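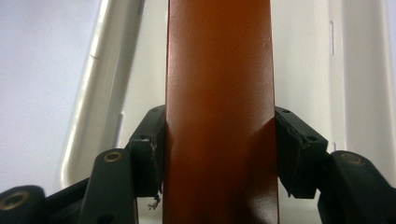
**Wumwood, 27 November 2018**

# Gripper inspection after dropped-part fault, Tramine cell

Scope: two-finger gripper, pads, linkage and pivots. Inspection follows a stop on the Tramine cell in which a part slipped during transfer and the controller logged a grip-loss fault. No injury. The cell stays locked out until every open item below is signed off.

Marks: [x] pass, [ ] open, [n/a] does not apply.

## A. Before entering the cell

- [x] Main isolator off and locked, tag attached.
- [x] Stored air released, gauge at zero.
- [x] Fault log exported before power-down.
 Comment: 21 entries. The grip-loss entry is the last one. Four earlier entries are low-grip warnings, cleared at the panel without a work order.
- [ ] Gate switch tested.
 Comment: switch works, but the actuator key is bent. Replace.

## B. Finger pads

- [x] Both pads present, same type, fitted the same way around.
- [ ] Lower edges intact.
 Comment: fail, both sides. Left pad is worn and slightly frayed, with a pale wisp at the bottom inner corner, either torn pad material or debris. Right pad has a ragged edge with small flaps. Replace as a pair.
- [ ] Front faces free of damage.
 Comment: scratches and light gray scuffs on the left, heavier toward the side that meets the part. Faint scuffing on the right. Would be acceptable alone. Closed by replacement.
- [x] Inner faces close flat on the part.
 Comment: checked on the reddish-brown bar, gripped at mid-pad. Both faces bear on the sides of the bar.
- [ ] Pad screws at torque.
 Comment: not checked. Do this on the new pads and mark the heads with paint.

## C. Linkage and pivots

- [x] Arms free of cracks and bends.
- [x] Brass eyelets seated in the arm ends.
- [ ] Side play within limit.
 Comment: left side is at the limit, right side is inside it. Measure again with new pads fitted. If the left side has not improved, order the pivot set from Smadi.
- [x] Arms move through full travel by hand without binding.

## D. Grip force and sensing

- [ ] Force at working opening, set point 120 N.
 Comment: reading low and not repeatable. Readings drifted by up to 10 N between closures. Repeat after section B is closed.
- [x] Grip sensor changes state on an empty close.
- [ ] Grip-loss delay set correctly.
 Comment: the delay had been lengthened from the Zanus default. No change record found. Restore the default and lock the parameter.

## E. Part and surroundings

- [x] Part surface free of oil at the grip area.
- [x] Part surface checked for damage.
 Comment: faint scuffs low on the bar and one tiny pale speck higher up. Cosmetic. Keep the bar as the test piece for section D.
- [ ] Loose pad material cleared from the cell floor.

## F. Finding

Probable cause is loss of friction at worn pads. The lengthened delay let the arm keep moving after grip was lost. Pad wear was not on the weekly sheet, so the warnings had nothing to be compared against.

## G. Before restart

1. Fit new pads, torque and mark the screws.
2. Restore the grip-loss delay.
3. Replace the actuator key and test the gate switch.
4. Clear the floor.
5. Repeat side play and grip force checks, enter the readings on this sheet.
6. Run the transfer at reduced speed with the gate closed.
7. Add pad edges to the weekly sheet. Next full linkage inspection: February.

Status: **not released**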